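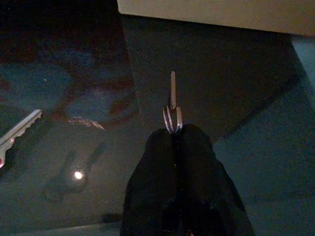 Figure 1. Small fork at a dark tabletop.

Sharing Cutlery at Lunch: A Study of Returns in the Goltum Dining Hall
Student project report submitted by Amparo Echeverri
12/4/19

1. Background

The dining hall at Goltum serves a hot midday meal to students and staff. In October the catering office reported that forks and teaspoons were running short before the end of service, and that replacements had been ordered more often than in the previous year. The office asked whether a student project might look into the matter. The present report sets out what was done and what was found.

2. Method

A short paper questionnaire was handed out at the tray return over 2 weeks. It asked where the respondent usually ate, whether cutlery was ever taken out of the hall, and what happened to it afterwards. In total 79 forms were returned, of which 60 were complete and could be used. The remaining forms lacked an answer to the question on eating place and were set aside.

Four members of the kitchen staff were also interviewed. The interviews were held after service and notes were agreed with each person before use.

3. Findings

Most respondents who ate outside the hall did so in the Mamani building, where there are tables but no tray return. Several wrote that they had meant to bring items back and had left them in a shared kitchen instead. Few described keeping cutlery on purpose.

Kitchen staff gave a somewhat different account. In their view a good part of the loss takes place at the bins, when plates are scraped in a hurry and a fork goes in with the food. One interviewee noted that the smaller dessert forks are the worst affected – they are light and easily missed.

4. Limits of the study

The questionnaire was handed out inside the hall only. Students who carry their meals elsewhere every day are therefore likely to be under-represented. No weighing or sorting of waste was carried out, and the remarks about the bins rest on the interviews alone.

5. Recommendations

A return crate should be placed on the ground floor of the Mamani building and emptied with the afternoon collection. The opening of the scraping bins should be narrowed, or fitted with a magnetic collar if the present steel cutlery proves suitable for one. The catering office may also wish to repeat the questionnaire next October, with forms available in both buildings.

Copies of the blank questionnaire are held by the catering office.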